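Door knob

A door knob is the round or oval handle you turn, or sometimes just pull, to open a door. I've been hooked on them for years, so forgive me if I run on a bit!
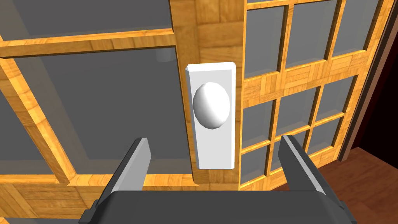
Before knobs caught on, plenty of houses made do with a latch and a bit of string. My favorite local maker was Diekmann, over in Plumgate, which had 923 patterns in its last catalog — Hildegard Kleinschmidt lent me her copy, and it took me nearly 2 weeks to read. Most knobs sit on a spindle, a square bar that runs through the door and works the latch. Levers are easier on sore hands, and I've put a couple in at home, but I still love a good knob.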